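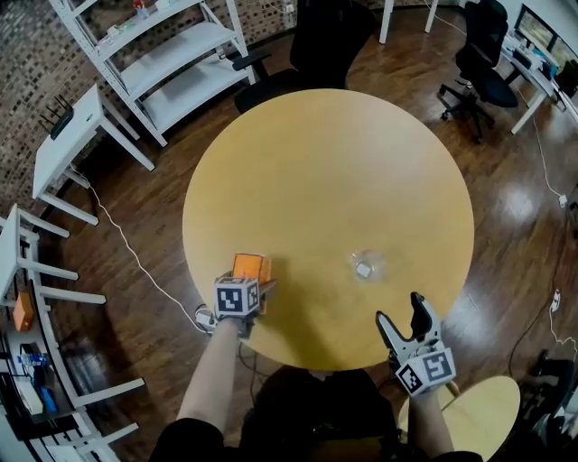
My table, seen from the head camera, with the left gripper pressed against the orange box

How fussy should I be about the room when recording gripper demos?

Posted by jonier on 2021-03-25

Hello all, long-time reader, first proper post, so be gentle. I've been collecting demonstrations at home with a pair of hand-held grippers (the kind with a marker cube on each one so the software can work out where your hands are) and a camera looking down from my head. I sit at a little round table, do a small job with the grippers, stop, reset, go again. The recordings go through Fuvulo, which lines up the video with the gripper poses and chucks out anything it doesn't like. Then I train a small policy on what's left and try it on a two-arm setup at our club in Catterall, which I can only get to on alternate weekends.

The job is dead simple on paper. There's a small orange box and a clear glass cup on the table. Left gripper takes the box, right gripper takes the cup, they swap sides, everything gets put down again. Started in February and I've now got 487 recordings, of which Fuvulo has rejected 147. That seems like a lot to me! The reason it gives is nearly always "pose lost, left", with a few "pose jump, right" sprinkled in.

I have three worries, and I'd love to hear from anyone who has been through this.

First, the cup. On that pale wood you can hardly see it. I can find it with my own eyes because I know where I put it, but when I play the video back I sometimes have to hunt for it. Am I teaching the thing to grab at nothing? I'm tempted to swap it for a coloured beaker but the whole point was to have something see-through in the set.

Second, the room. It's my normal room, so the camera sees shelves, the router, office chairs, a desk with the monitor switched on, white cables on the floor, the lot. The floor is dark shiny wood and you get big bright patches of glare on it to the right of the table. Should I hang up a sheet and roll out a rug? Or is a bit of mess good for it? I've read both and they can't both be right.

Third, I move about. I lean in when I'm concentrating, and my head goes with me, so the table isn't in quite the same spot from one recording to the next. A friend at the club says I should fix the camera to a pole and be done with it. I don't want to, partly because I've already got all these recordings done the other way and partly because I find it much easier to see what I'm doing when the view goes where I go.

I should say the policy does half work. It goes for the orange box nicely. With the cup it hovers, dithers, and closes a couple of centimetres short. Any ideas before I record another few hundred of these?

Posted by shelf_life

Just use more data. I had 2234 by the time mine got any good and I never bothered with tidying up. A rug won't hurt I suppose. And get a coloured cup, see-through stuff is a pain whatever you do.

Posted by Jonora

Oh, I have been exactly where you are, same sort of grippers and same sort of round table, so you're getting the long version I'm afraid (kettle's on).

I'd leave the total alone for now and go after those rejected ones. 147 out of 487 is thirty per cent, which would bother me too, and if they're mostly the left side then something in the way you hold or move that gripper is upsetting the tracking. In your picture the left cube looks fine, you can see the black squares on its faces, but it's sitting very close to the box. Depending on how you come at it, the box or your own other hand could be getting between the camera and the cube. Pull up ten of the rejects and step through to the moment the pose goes. Do it by hand, don't trust the summary! When I did mine, nearly all of them failed at the same point, just as my right hand crossed over my left on the swap. I changed the swap so that one hand puts down and backs off before the other comes in, and my rejects dropped to a handful. It looks slower and a bit prim but the trained arm moved better for it as well.

Also have a look at your cable. I can see a black one trailing down under the left gripper towards your lap. Mine used to tug at the end of a long reach and I'd twist my wrist to get a bit of slack without noticing, and of course the twist went straight into the recordings. A loose loop taped to my forearm sorted it. Could be nothing in your case, but it takes two minutes to check.

Now the cup. Please don't ditch it! I'd keep the glass and make some of the recordings easier. What I did was split the set into batches: one with a bit of coloured tissue in the bottom of the glass, one with something small and solid in it, one with it bare. It looks as if you've got a little white cube in or behind yours already, and I'd be curious whether it's there in all of them. If it's in every single recording, the policy may well be looking for the cube and ignoring the glass, and then you'd get the hovering the moment you leave the cube out at the club. Do you leave it out at the club?

The other thing with glass is where you close on it. I got into the habit of always coming in low, from the same side, and pausing for a beat with the fingers open either side before shutting them. That pause gives you a good few frames where the fingers and the cup are together and nothing much is moving. Don't make it too long or you'll teach it to dawdle. Ask me how I know.

On the room, I'd leave it. Shelves, router, chairs, fine. The club won't look like your house and you don't want it learning that the cup lives to the left of a router. What I would do is stop it being the SAME mess every time. Turn the table a quarter round between batches, so the shelves end up on another side. Record some with the curtains shut and the lamp on. I'd switch the monitor off or put something dull on it, since a bright picture in the corner is just extra fuss. The glare I'd only worry about if it creeps on to the table top. On the floor it's harmless, and it'll shift about through the day anyway if it's coming from a window. Do get those cables and the white adapter off the floor to your right, though, that one's for your ankles and has nothing to do with the policy.

Head movement: I'm on your side. Keep the camera where it is. I tried a pole for a week and hated it, I kept doing things just out of its sight. A bit of sway is fine so long as the whole job stays in view, and what I do is sit back, look at the middle of the table, count to two, then start. Every recording begins from nearly the same view and after that I lean as much as I like.

If it was me, I'd do this in order: look at ten rejects, fix the swap, then do one fresh batch of a hundred with the cup in three different states. Train on that plus the good old ones, and see whether the cup gets any better before you commit to more. Keep your rejects in a separate folder too, I binned mine and was sorry later when a newer Fuvulo turned out to cope with half of them.

Posted by jonier

This is brilliant, thank you both. Went and stepped through ten as told. Seven of them lose the left cube on the swap, right when my other arm comes across, so that's me told. Two are me dropping the box. The last one I can't explain at all.

The white cube is in most of the recordings, yes, and no, I don't take it to the club. I feel a bit daft. I'll do the batches with and without and turn the table round between them. The cable loop is going on tonight.

Posted by wobblytable

Came to say check the printing on your marker cubes while you're at it. Mine had gone shiny on one face from handling and it only lost track when the lamp was on. Matt paper over the top fixed it. Might be your unexplained one.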